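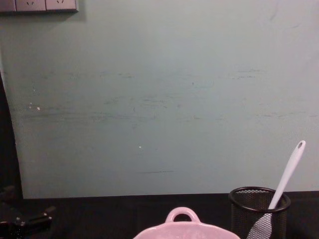
*A painted wall behind a dark tabletop, with scuff marks across the middle of the wall and an outlet panel at the upper left.*

**Wall scuffing** is the surface wear that appears on a painted interior wall when furniture, bags, sleeves or other objects touch it many times. It is most common behind desks and worktables, beside beds, in corridors and at the side of staircases. The marks are usually gray or darker than the paint, and they often form a horizontal band, as the objects which make them tend to stay at one height.

## Terms

In everyday English the words *scuff*, *scratch* and *chip* are often mixed. In building maintenance they are kept apart:

- A **scuff** is a mark left on top of the paint, or a place where the paint has been polished or made dull by rubbing. The paint film is still whole.
- A **scratch** is a narrow line that goes into the paint film.
- A **chip** is a small place where the paint is missing. On a colored wall it often shows as a white speck, when the primer or the plaster below is white.

The three can be found together on one wall. A wide band of scuffs may have only a few chips near it.

## Causes

The usual cause behind a table is the backs of objects that are pushed toward the wall, or chairs that are stored there for a time. Rubber and soft plastic leave dark material on the paint. Metal edges leave thin gray lines, which many people take for scratches, although a part of them can be wiped away.

The type of paint has a strong influence. Flat paint hides unevenness in the plaster, but it marks easily, and when it is rubbed it can become shiny in spots. Satin and semi-gloss paints have a harder surface and are easier to wash. For this reason they are preferred in schools, workshops and clinics. Pale colors, such as light green or blue-green, show gray marks more clearly than middle tones do.

## Height and position

The height of a band can help to find its cause. Marks just above a tabletop are often made by things standing on the table. Marks higher up may come from chair backs or from tall equipment, or they may be older than the furniture and belong to an earlier arrangement of the room.

The maintenance handbook of the Pargate training workshops, prepared by Paloma Quintanilla and Gerardo Manalo, recommends to leave a gap of 3 inches between a worktable and the wall. The same handbook notes that the gap is often lost in the first weeks, because tables without a stop at the back move a little each time someone leans on them.

## Wall outlets above tables

Electrical outlets are often placed above table height in work areas, so that plugs can be reached without moving the furniture. The wall near such outlets has its own kind of wear. Cables hang against the paint and swing, and hands touch the wall when a plug is pulled out. In cleaning work the area close to an outlet is wiped only with a cloth that is almost dry, and liquid is never sprayed toward the sockets.

## Cleaning

Light scuffs are removed first with a soft dry cloth, then with a cloth dampened in warm water and a small amount of dish soap. The wall is wiped from the bottom upward to avoid streaks, and dried after. A white eraser can lift rubber marks. Melamine sponges are effective, but they are a fine abrasive and can change the shine of the paint, so a test on a hidden place is advised.

## Repair

Chips are filled with a light filler, sanded and touched up. Touch-up paint seldom agrees fully with an older wall, even when it comes from the same can, and on a wide band it is more usual to repaint the whole wall from corner to corner. The Gatberg painter Amos Achterberg used the term "corner rule" for this practice in his course notes, and it is still heard among painters in that region.

## Protection

Common forms of protection are chair rails, clear plastic sheets, and a backboard fixed to the rear edge of the table. A strip of felt on the back of the furniture is the cheapest solution. It must be changed when it collects grit, which would otherwise mark the wall as well.

## See also

- Chair rail
- Paint sheen
- Wainscoting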